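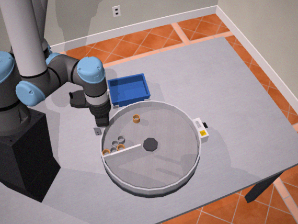
Gebremedhin Tefera put it to us, after reading an early draft, that a feeder which herds parts against a wall and then asks a robot to take one of them out is a machine for making jams, and that we shouldn't be surprised to have made some. The remark was fair. We had chosen the feeder ourselves, and had praised it in an earlier section for keeping the rings within easy reach.

4.3 Failures at the divider

The task in the simulated Nirasham cell is simple enough to state. Orange rings go from the round feeder to the blue container behind it, and grey rings stay where they are. The controller, Trevorari, picks its next ring by colour and then by distance from the gripper's resting point. It takes no account of what the ring is leaning on. When a ring stands alone on the feeder floor, as the upper-left one does in Figure 6, this does no harm. When it sits with grey neighbours against the white divider, the controller picks it with exactly the same confidence.

Over the full test we logged 2279 pick attempts. Of these, 230 ended in a protective stop, and all but a handful of the stops came with the gripper at or near the divider. The usual course of events was that a finger came down on the edge of a neighbouring ring, the force estimate went up, and the arm halted as designed. We have no complaint about that part.

Our complaint is with what came next. The recovery routine, inherited from the Leung planner and used by us without much reading, treats a protective stop as a passing inconvenience. It waits 900 milliseconds, clears the stop and tries the same motion again from the same height. On the second attempt the finger meets the same ring in the same place. The routine then allows itself a higher force limit, on the theory (given in a code comment, with an exclamation mark) that the part must be stuck. Natnael Mekonnen traced this limit through the settings files and found that it had been raised twice, once by the routine and once by us, each time to make a different warning go away.

In simulation the result was merely rude. Rings were pressed into the feeder floor until the contact solver gave up and threw one across the room. On a real arm the same sequence would mean a machine that stops for a safety reason and, a moment later, starts again by itself and pushes harder. A person who had reached in to free the ring would have every right to feel let down.

A second fault hid behind the first. In 61 attempts the controller recorded a ring as delivered when it was still in the feeder. The delivery check looked only at the gripper's position and finger opening, so an arm that travelled to the container with nothing in its grip and opened politely over it scored a full mark. Our first success rate, which we had already shown to several people, included every one of these.

Figure 7 shows the arm over the container, one finger at an orange ring, with another orange ring still in the feeder among the grey ones by the divider. A layout like this is where both faults tend to meet – the easy rings have gone and the remaining one has company.

Figure 7. Gripper lowered at the container, with an orange ring left in the cluster at the divider. Simulated cell, Nulton renderer.
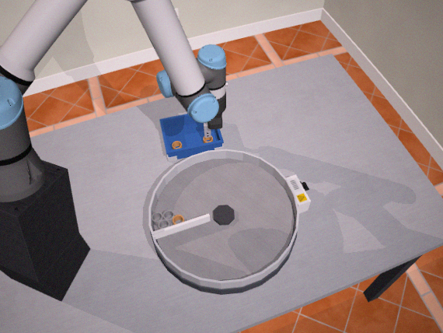
4.4 Changes made

The automatic restart has been removed. A protective stop now stays a stop until an operator clears it, and the force limit is read from one file that the recovery routine can't write to. The delivery check looks for the ring in the container. It is slower, and it has made our numbers worse.

Choosing a ring by its neighbours as well as its distance is left to Section 5, where it works less well than we had hoped.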